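Tosia Early Learning Materials Program
Progress report to the Naditz Fund, second reporting period

1. Status

The program lends boxed sets of play and learning materials to preschools and home day cares in the Ketska district. Work in this period covered cataloging, repair, the lending schedule and the first round of site returns. Three of the four planned outputs are complete. The fourth, the parent handbook, is behind schedule and is covered in section 5.

2. Catalog

The catalog now holds 526 items, each with a number, a condition code and a storage location. Items donated before the grant began were recorded on paper cards, and these have been moved into the shared spreadsheet. Where a card and an item did not match, the item was inspected again and the card was retired.

Condition codes were reduced from six to four. The earlier scheme separated "worn" from "lightly worn," and staff applied the two inconsistently. Codes now in use are A (complete, no wear), B (complete, worn), C (incomplete, usable) and D (withdrawn). Code D items stay in the catalog for one period so that their numbers are not reissued by mistake.

3. Lending

The period target was 200 box loans. The target was met in November. Puzzle and building boxes went out most often; music boxes were requested less than planned, and two sites sent them back early because of noise during nap time. We have moved part of the music budget line to replacement parts, within the limit set in the grant agreement.

The loan term remains six weeks. Sites asked for eight. A longer term would cut the number of loans the present stock can support, and we do not propose a change until the second storage room at Tsolakis Street is in use.

4. Returns and repair

Of the boxes checked on return, 44 had at least one missing or damaged part. Most losses were small pieces: pegs, counters, lacing cords. Each box now carries a contents sheet inside the lid, and sites sign it at pickup and at return. Early results are mixed — sheets come back signed, but not always counted against the contents.

Cleaning follows the written procedure submitted with the last report. Fabric items are washed between loans. Hard plastic pieces are wiped with detergent solution, rinsed and air dried on racks. Cardboard items that cannot be wiped are inspected and replaced when stained.

5. Parent handbook

The draft is complete in English. Translation was delayed when the first quote came in above the budget line. A second quote has been accepted, and delivery is expected in February. The print run stays at 100 copies, with a file version for sites that prefer to print their own.

6. Budget

Spending is within the approved total. Shipping is over its line and storage is under by a larger amount. A line-by-line statement is attached separately. No change to the total is requested.

7. Next period

Open the second storage room. Issue the handbook. Repeat the site survey with a shorter form. Review the music boxes and decide whether to keep them as a separate category.

Appendix: shape-sorting materials
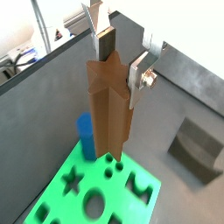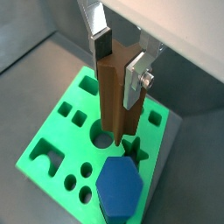
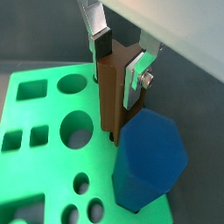 Figure A. Green shape-sorter board with brown blocks: star prism (first and second), rectangular prism (third).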